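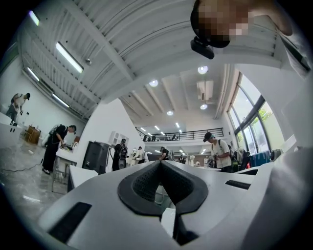
What causes echo in a big room?
Sound bounces off anything hard and flat. In a large room each bounce has a long way to travel, so it gets back to your ears late enough to blur the next word. Bare floors and high metal or concrete ceilings are the usual culprits.

How do I find out how bad mine is?
Clap once, sharply, and listen! It's my favorite test in the world. Try it in the middle of the room and then in every corner – the differences can be amazing. If the tail of the clap hangs on for more than two seconds, people will struggle to follow a speaker.

Will a rug fix it?
A rug helps with footsteps and chair scrapes, and it takes the edge off high sounds. Voices need something thicker. Heavy curtains hung in deep folds do a lovely job, and so do padded wall panels.

Should I start with the walls or the ceiling?
If the ceiling is high, start there. Hanging panels catch sound on both faces, so you get a lot out of each one. Check with the building owner before hanging anything, and keep clear of lights, vents and sprinklers.

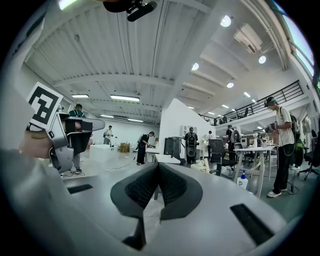 White ribbed ceiling with long fluorescent fixtures.

Can I make my own panels?
Please do, it's great fun. You need a simple frame, dense mineral wool and a fabric you can breathe through. Ayman Bennani's plans for the Dumlao hall, which has 1615 square feet of floor, are in our downloads section.

Do egg cartons work?
Sadly, no. They're far too thin and light, and they burn easily.

Will panels stop the neighbors hearing us?
Panels calm the sound inside a room but let most of it through the wall. Soundproofing is a different job (and a heavier one), with its own page on this site.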